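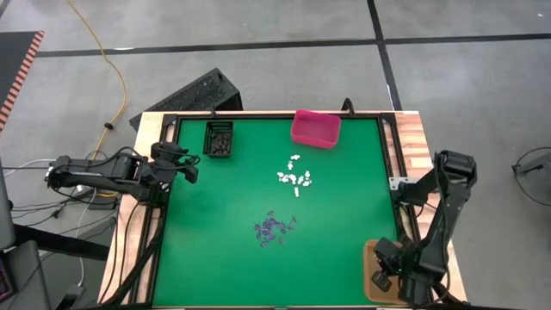

Unit 2. Sorting small loose parts by class

Course notes, Grudstead bench methods. Prepared by Yi-an Seol.

2.1 Terms
A class is a set of pieces handled as one. On the green mat the white pieces form one class and the purple pieces another. A receiver is any open container assigned to a class. A group is a loose cluster not yet in its receiver.

2.2 Layout
Receivers go along the far edge of the mat, groups nearer the operator. Leave clear surface between groups. Two groups that touch are treated as mixed and must be separated before sorting starts. A bright receiver, such as the pink bin, is easy to find against green. A black one is less distinct and should keep the same position for the whole exercise.

2.3 Surface
Inspect the mat before placing any parts. A matte finish still reflects overhead light, and small pale pieces are harder to pick out in a washed-out area.

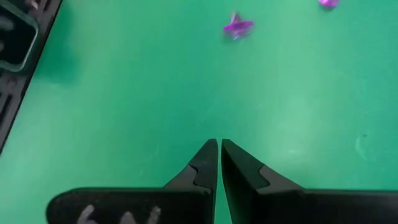
Fig. 2.2. Matte green work surface, brighter toward the center and right.

2.4 Procedure
1. Assign one receiver to each class and record it on the Clegg sheet.
2. Start with the group closest to its receiver.
3. Take outlying pieces first, then the center of the heap.
4. Lift each piece clear of the rim before release. 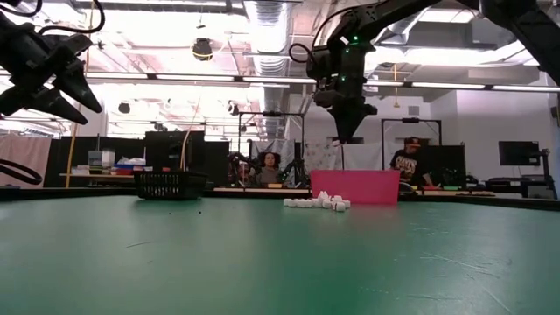
Step 3 is the one most often skipped. Outliers left until last tend to be pushed farther out while the heap is being worked, and the travel per piece goes up. Whiteley's handout on travel distance covers the calculation; read it before Unit 3. Sheets are due at the March session. The limit is 300 seconds per class, and a piece resting on a rim counts as unsorted.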